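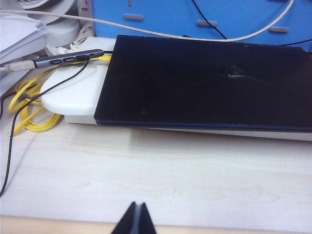

## 4/20/21 — colour trouble on the Cledotham leaflet

Spent most of today on the walking leaflet for Cledotham, which I had rather hoped to be finished with by now. The proofs came back from the printer and the greens are all wrong again, a sort of tired pond colour where the meadow ought to be, and Lingyun (who has a much better eye than I have) spotted it from across the room before I'd even got them out of the envelope!

What I've worked out so far: the map was drawn in the old vector program back in January, with its own palette, and the photographs were edited separately by Omid. When I brought the two together on one page the program quietly changed the map colours on export and left the photographs alone. So the pictures look lovely and the map looks ill. I went through the export box line by line and found the profile setting had gone back to its default, probably when we moved everything to the new version.

Tried this afternoon:

- Exported the map again with the profile set by hand. Greens much nearer, blues a touch heavy.
- Rebuilt the palette as named swatches, all 48 of them, so that one change carries through the whole drawing. Slow going, but I'm so glad I did it.
- Turned the contour lines down to 30 per cent black. Sofia thinks they're too faint over the woodland and I suspect she's right.
- Converted the title lettering to curves, then wished I hadn't, as Parvaneh wants the wording changed. Kept the live text on a hidden layer this time.

The file had also grown to 149 MB, which made every save a little tea break. Most of that was the cover photograph, still in there at full size with a great big piece of sky hidden behind the mask. Cropped it properly and the whole thing came down to around 25 — much happier scrolling about now.

Still to do: ask Mahnaz whether the Prutberg leaflet was made from the same template, because if it was, the same fault will be sitting in that one too and I'd sooner catch it before it goes off. Also need a small test strip on the uncoated paper, just the greens and the two browns. Omid has the paper samples in his drawer, second one down, under the old type books. Swatch file is saved next to the map, please don't rename it!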